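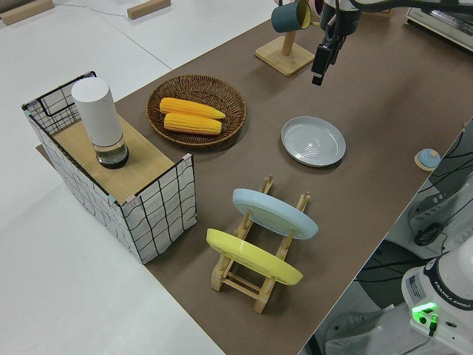 Household tabletop cells: layout and run procedure for two arms
Revision of 23 March 2020. Maintained by Maya Majali, Atuver.

Scope
This page covers bench cells where two arms share one table and handle ordinary kitchen items: plates, mugs, a basket, a small oven. It assumes the arms are already mounted and the emergency stop circuit has been accepted. It does not replace the risk assessment. For the assessment itself use ISO 12100, and ISO 10218-2 for the integration of the cell. If anyone will be within reach while the arms are powered, read ISO/TS 15066 as well and do that work before you come back to this page.

1. Fix the work area
Lay the mat and secure it at the edges. Everything the arms are meant to touch goes on the mat. Lamps, clamps and power strips stay off it, and each of them must exist in the collision model, including parts that reach in over the table from the side. Model a lamp arm in its lowest position, whatever position it is in today.

Run cables behind the bases or down the side of the table. A cable on the floor is acceptable only outside the walking route to the stop button.

2. Place the large items first
Set the oven, then any box or cabinet, then the stands and racks. Large items are treated as fixed. Mark their corners with tape so they can be put back after cleaning. The tape goes on the surface underneath, and it should differ in color from that surface.

An oven used for handling practice stays unplugged. Check the plug by hand at the start of every session; a switch in the off position does not count.

Stands with a post, such as mug trees, need clearance on all sides for an open gripper plus 20 mm. Measure with the gripper fully open. Measuring with it closed is the most common error in the layouts sent to us for review.

3. Place the loose items
Put plates in the rack one to a slot, seated against the pegs. Ceramic items get a check for chips and cracks before each session. Discard a chipped plate even if the chip is on the side away from the grip. Items in a basket should lie below the rim if the basket will be moved.

Save the layout under a name and a number. The Grindwood layouts start at 101, so do not use lower numbers on those cells.

4. Assign space to each arm
Divide the table into a left zone, a right zone and a shared zone. Only one arm may hold the shared zone at a time, and the controller must enforce this. Operator discipline is not a safeguard.

An arm that is waiting parks over its own zone with the gripper above the tallest item there. Do not park it over the rack. If the base of one arm stands inside the reach of the other, model the base with its connectors and cables attached. The bare CAD file from the manufacturer is too small.

Left and right are taken from the robot's point of view and written on the layout sheet. Hadi Hamdan found two sheets in October where the operator's left had been used, and both had passed review. 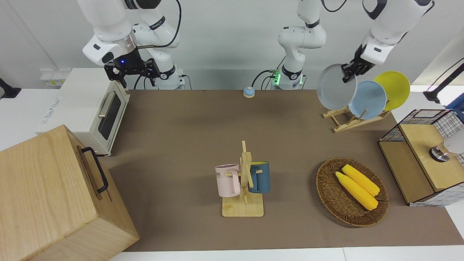
Left gripper on the rim of the gray plate at the rack; right gripper open behind and above the toaster oven.

5. Handle plates by the rim
Approach a racked plate from above with the fingers on either side of the rim. Close at low force, stop, and confirm the grip from finger width before lifting. Lift in line with the slot until the lower edge is past the pegs - only then tilt or rotate. Neighboring plates count as obstacles for the whole lift, so leave them in the planning scene.

If a plate slips, stop both arms. Do not let the program retry. Remove power from the arms before anyone picks up fragments.

6. Run at reduced speed
Run the first 10 cycles of any new layout at reduced speed with one person at the stop and no other task assigned to that person. Repeat this after a gripper change or a change to the tool center point. Moving one mug to another peg needs a single reduced-speed cycle.

Status lights on the base are an aid only. Confirm the state on the controller before reaching over the mat, and again if you have looked away.

7. Records
Log the layout number, the operator, every stop and what caused it. Inspect finger pads after around 1,000 grips and write down the result even when nothing is replaced. Salameh cells keep the log on paper at the bench; Irnetti cells use the shared sheet. Either is fine as long as the entry is made before the next run starts.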